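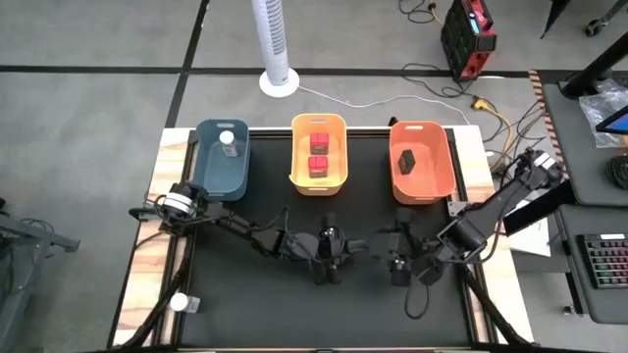
Restringing for a club player – how often, and does the tension matter?

Posted 11 Nov 2022

Ultan Hennessy

Hi all, hoping somebody can help. I started playing again in June after a long gap and I'm now on court twice a week at Buvidstead, mostly doubles. My racket is an old Gandov that still has whatever strings were in it when I bought it second-hand. They haven't snapped, but the ball flies long off my forehand and I can't tell if it's the strings or me (my partner has views on this). The chap in the shop wants to put Amska polyester in at 55 pounds and says I'll need it redone every month. Sounds a lot to me! Also my elbow has been a bit sore after matches, if that changes anything.

Ovidiu Marinescu

Old strings lose tension even when the racket just sits in a cupboard, so yes, get them done. The rule I was taught is to restring as many times a year as you play in a week, so two for you. Every month is for people hitting hard most days.

I'd say no to the polyester with a sore elbow though. It's stiff stuff and it goes dead quite quickly. Ask for a soft multifilament and go for the middle of the range printed on the frame, then adjust next time.

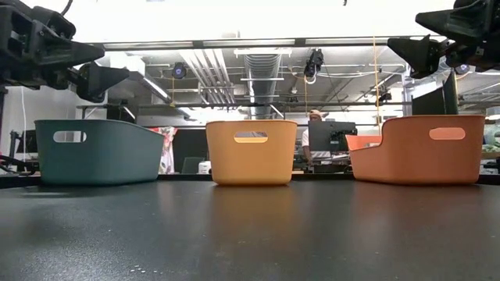

If the ball still sails long, go up 2 pounds and leave everything else alone, otherwise you won't know what made the difference. I write the date and the tension on a bit of tape inside the throat of the racket, as I never remember. And if the elbow is still sore after a couple of weeks see a physio, don't just keep swapping strings.

Quinlan

I'm 77 and have only ever restrung when they break. Never had tennis elbow in my life. Mind you I play with a wooden grip of a backhand and mostly lob people.

Ultan Hennessy

Thanks both. Multifilament it is – I've rung the shop and they can do it for 30 quid including the strings. Quinlan, I think you might have beaten me in the over-50s!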